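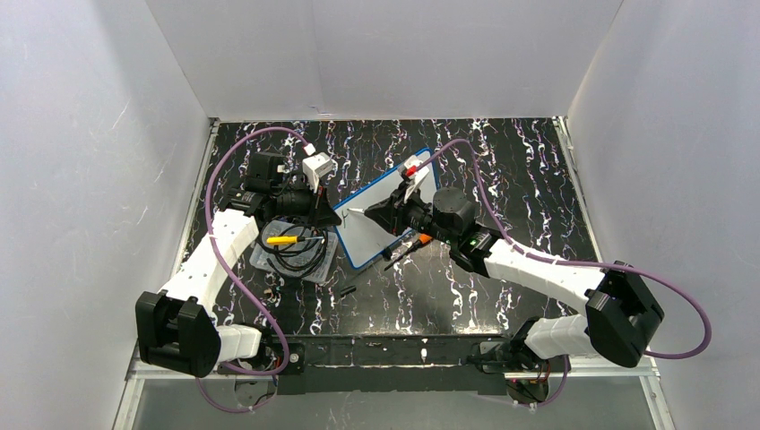
Small Boards, Steady Use

The tabletop whiteboard has kept its place in the working office. At the Cistindale offices of Olton, 62 of them are in daily use, most no larger than a sheet of letter paper. Staff members write a task, finish it and wipe the surface clean.

Care is simple. Markers should be capped after each use and stored flat -- a marker left standing tip up will write faintly within days. Boards should be wiped with a dry cloth every evening and washed with mild soap every 9 days. Loose caps, cables and hand tools belong in a tray beside the board.

Olton replaces its markers each May. Boards are replaced only when old writing no longer wipes away.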